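Home > Small Spaces > Breakfast Corners

We use cookies to remember your preferences and to count how many people look at toasters. Accept / Manage settings

The Breakfast Corner, in Three Pictures

Every rental listing in Jumthorpe promises a "breakfast area." In my experience this means a flat surface and a socket, and you supply the optimism. Mine came with the flat surface already marbled, cream and beige, a pattern that is very forgiving of crumbs and completely merciless about coffee. I have spent most of April trying to make it look like somewhere a person might eat toast on purpose.

The budget was $200. I went over it by a mesh basket.
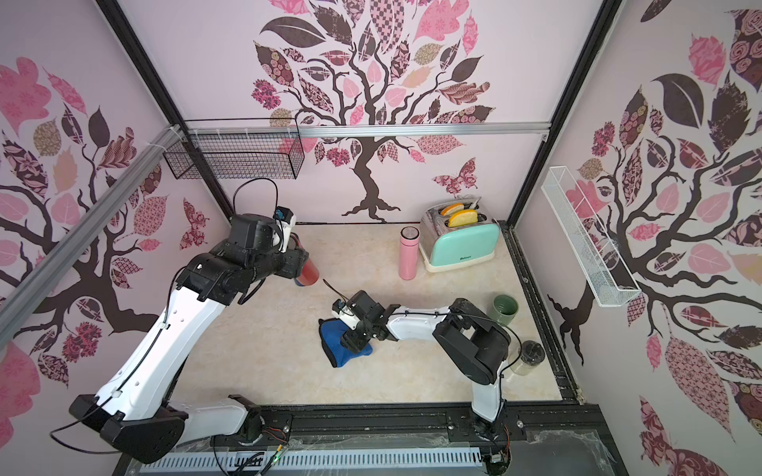

Color was the thing I put off longest. I'd been told to pick one and stick to it, which is fine advice for people who buy everything in one afternoon, and I have never bought two matching objects in my life. So the walls got to decide. Once you have trees with pink and maroon leaves on three sides of you, a mint-green toaster stops being a risk and starts being a rest for the eyes. The sage mug gets along with it. The pink bottle gets along with the leaves. The red cup gets along with nothing, and I'm keeping it.

The murals are the Driscombe pattern from Kuzmenko, the one with the butterflies. Order a spare sheet. I ran short at a corner and had to wait 10 days for more, eating breakfast next to a tree with no left side.

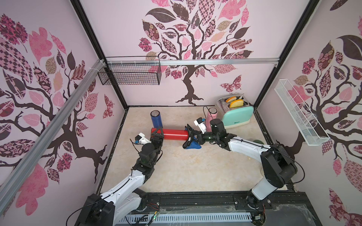

Red cylinder, blue cloth, and the two bottles keeping well back.

Cloths are my weak point. I own far too many for a table this size and I fold them badly, so they now get rolled, bunched or stuffed according to mood. Blue was supposed to be for spills and everything else for show. That lasted until the first spill, when I grabbed whatever was closest like a normal person.

The bottles stay out all day. I tried keeping them in a cupboard and drank no water for a week. A dark blue one and a pink one, tops up, toward the back: that is the full hydration strategy, and I won't be taking questions from the man at Kudside Housewares who wanted to sell me a rack.
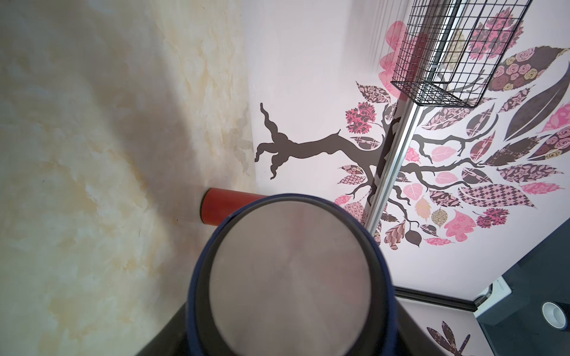 Baskets and Rails

I like a metal rail on a wall. It looks as if you have a plan. Mine runs at a diagonal across the branches, and visitors with spirit levels in their hearts find this difficult. The black mesh basket hangs up high, where its grid lets the leaves show through, so the wall I paid for is still more or less visible. What goes in it is under review. Bread rolls were proposed and then eaten.

Next up is the windowsill, currently home to 324 takeout menus and a fern in poor spirits.

Get one small room in your inbox every month. Enter your email to subscribe. Unsubscribe any time.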